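Felt or rubber pads on hand-held grippers for small, awkward objects?

Posted by clostofan in Grippers and End Effectors

Hi all, first post here, so go easy on me! I'm putting together a pair of hand-held grippers (the kind you squeeze yourself while a camera on the tool records what the fingers are doing) and I'm stuck on the finger pads. I've got a budget of $145 left for the pair and I've already burned an evening reading old threads. My choices seem to be the fuzzy black felt pads, the silicone ones from Prilura, or printing something ribbed and hoping for the best. The things I want to pick up are key tags and glossy ceramic, so pretty much opposites. Has anyone compared pads on stuff like that? Also, does pad color matter for the camera?

Lejla Dervishi

Oh, I have opinions on this one! I've been running felt against silicone since October, mostly on a white foam board with a key bundle and a ceramic bowl. Start with the felt. It's cheap, you can cut it with scissors, and if you glue it on crooked you just peel it off and do it over.

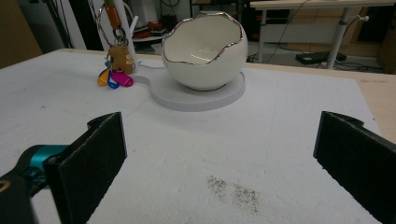 Felt versus silicone comes down to what the surface of the object is like. On anything glazed, silicone grabs right away and then sometimes won't let go cleanly, so you end up nudging the thing on release. Felt slides a little before it bites, and with a bowl like my cracked-egg one, with that jagged zigzag rim, I'd much rather have a bit of slide than a hard pinch on a point. For flat plastic tags it's the other way around. Felt is fine if you get the whole tag between the pads, but if you only catch a corner, silicone wins every time in my tests.

On color, I like black pads. My board is white and so is the bowl, and the finger edges stay easy to pick out. Watch the top corners though, the felt frays and then your nice straight edge turns into fluff. I did 40 grabs with each pad type before swapping and the felt ones looked pretty sad by the end (still worked). 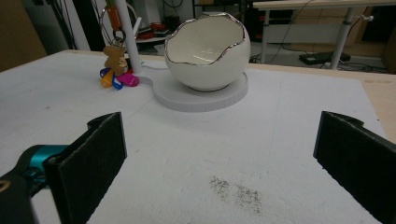 goven_tinkerer wrote that fraying is the whole reason he gave up on felt, and that a strip of thin neoprene over the same bracket held up for him a lot longer. He also said to check the jaw travel before buying any pads at all, which I should have mentioned first. Thicker pads eat into your opening, and mine lost 5 mm on the Nông jaws when I doubled up the felt. Doesn't sound like much until you try to get around something fat and round!

The other thing I'd look at is where your camera sits. I want both fingertips in view with the gap between them, low in the picture, so there's room above for whatever I'm reaching toward. 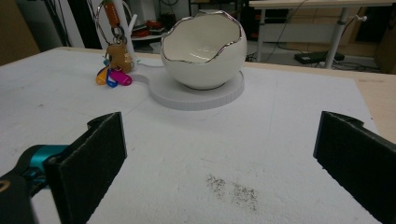

If you mount it too far forward you lose the pads and then you can't compare anything, you're just guessing from how the object moves. I went back and forth on this a bunch and ended up moving the mount 2 times before I left it alone. Wide lens, fixed focus, and tape over the screw once you're happy.

As for your budget, I'd get the felt and one set of Prilura silicone, and keep the rest for a decent lens. Skip the printed ribs for now. I tried them and they chattered on the glaze, horrible noise.

nightshift_mk

felt. silicone picks up dust like crazy and then it's worse than felt anyway. wipe it with alcohol if you do go that way

Clostoscombe Bench

I'd add one thing to Lejla's answer, which I mostly agree with. Test with both hands before you decide. A pad that feels great on your strong side can be miserable on the other one, and when you're sitting down with a gripper in each hand you find out fast how much wrist you're using. I set out loose key tags on the left and a bowl at the far right of the board, so each side gets a different job and I have to reach. Touching the jaw tips to a bowl rim at full stretch is a good test too. If you can't feel the contact through the handle, the pad is too soft or too thick.

I also disagree a bit about the printed ribs. Mine were fine once I printed them in something flexible and kept the ribs shallow. The hard plastic ones chatter, she's right there.

And get a second camera up high if you can. The one on the tool is great for the fingers but it tells you very little about what your arms are doing. 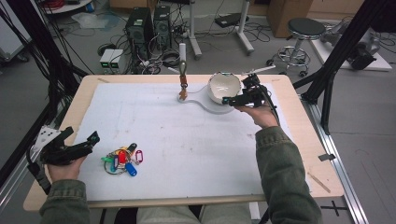 More in Grippers and End Effectors

Goven jaw springs: how stiff is too stiff?
Best glue for felt on a metal bracket
Matching two hand-held grippers so they close the same
Wide lens or two narrow ones on a wrist mount?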